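Trukar 500 portable low ropes kit: a year with it at an outdoor centre

Reviewed by Bouchra Benkirane
Thursday, January 16, 2025

We run day and residential courses for school groups, mostly ages ten to 14, on a site with very few usable trees. The beech trees we do have are under a preservation order and the insurers won't let us rig from them. For years that meant no low ropes at all, or a coach trip to another centre. The Trukar 500 is a freestanding kit that is meant to solve this. You put it up on grass, use it, and take it down again.

What you get

Four steel A-frames, two spreader bars, ground anchors, three traverse lines, a wobble bridge in two halves, a set of hand lines and a bag of shackles. The whole lot comes in five canvas bags. The heaviest bag needs two adults. The maximum foot height is 60 centimetres, so it counts as low ropes and needs spotting but no harness.

The manual is printed and spiral bound, with diagrams at a decent size. Some of the English is odd. "Tension until the line is confident" took us a while, and we now go by the sag chart on the back page.

Putting it up

The first build took three of us most of a morning. By the end of May we could do it in an hour and a quarter with two instructors and one trainee. The frames are the easy part. The ground anchors are slow, and on our top field, which has stone not far down, they can be very slow. Sewwandi Miah, our senior instructor, now walks the ground with a steel probe before anything comes out of the bags.

Trukar sells a ballast set for hard ground. We didn't buy it. A centre working mainly on playgrounds would have to, and should add it to the budget.
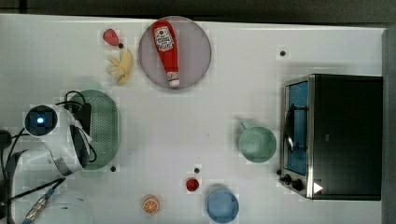 Can the kit be left up overnight?
Leave the frames and anchors in place if the field is locked, but take the lines and the bridge off. The manual asks for this and it takes ten minutes. Check every anchor again in the morning before a group goes near it.

In use with groups

The wobble bridge is the best thing in the kit. It moves enough to worry a confident child and is short enough that a nervous one can see the end of it. We usually run it as a team task, with the group spotting from both sides and one person allowed to speak. A group of 14 works well. Above that there is too much standing about and you need a second activity alongside.

The traverse lines are more ordinary. Two of them feel nearly the same underfoot. The third, with the hanging loops, is harder and older pupils prefer it. We had a group of cadets who got through everything in the kit before lunch and were bored by two o'clock, so I would not buy this for over-16s unless they are there to learn how to run it.

For training young leaders it is very good. Ghazal Naseri runs our leadership weekends and has the participants build half the kit themselves under supervision, then write the briefing for the next group. They learn more from a badly placed anchor than from anything we tell them in the classroom.

Wear and repairs

Over the season the kit was out for 81 sessions. The frames are fine apart from chipped paint at the feet. One hand line was retired in the summer after the sheath started to fluff near the shackle, and a replacement came within a week. The canvas bags have done less well. Two have split along the bottom seam and we have had them restitched at a saddler's in town.

The shackles are the weak point. They are small, the pins are not captive, and a pin dropped in long grass is a pin gone. We lost four. I have since put a spare set in the first aid rucksack and I would suggest ordering extras with the kit.

Rust has not been a problem, though we dry everything in the boot room before it goes back in the bags. It takes up a lot of boot room.

Compared with the Skavov

We borrowed a Skavov set from another centre for a fortnight before deciding. The Skavov is lighter and goes up faster, and its bags are much better made. It also has no bridge, and the lines felt slack with anyone over nine stone on them. If you carry your kit to different schools each day, the Skavov would be the more sensible choice. For a centre that leaves it in one field most of the week, the Trukar gives more to do.

Gyula Pap at the other centre disagrees with me about the lines and says we had the tension wrong. He may be right. We followed the instructions we were given.

Cost and training

Our kit was second-hand, one season old, from a centre that was closing, so I can't say much about value at the full price. The inspection by a ropes technician came to more than I had expected and has to be done every year. Ask for that quote before you order. Trukar's own training day is included for two staff. It was practical and stayed mostly outdoors, though the section on rescue was thin for anyone who already holds a ropes ticket.

Small things

The colour coding on the lines has faded and we have gone over it with tape.
The mallet supplied is too light. Use your own.
The log book has room for 1000 entries and is the nicest object in the kit.

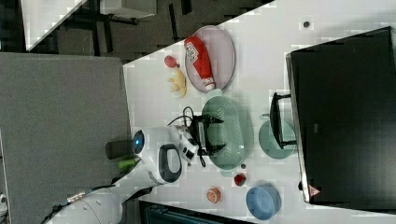
Would I buy it again

Yes, for our site and our age groups. It has given us a proper afternoon activity on a flat field, and the children ask for the bridge again on the last day. I would order spare shackles at the start and get the bags reinforced before the first split.

I would also set aside a full staff day for the first build, with no group booked. We tried to do it on a changeover day and finished the last anchors with a minibus waiting at the gate.

Good: wobble bridge, sturdy frames, clear sag chart, spares arrive quickly.
Less good: loose shackle pins, poor bag seams, slow anchors in stony ground, limited for older groups.

Questions about the ballast set are best sent to Mahsa Sharifi, who used one at her last centre and has offered to write it up for the spring round of reviews.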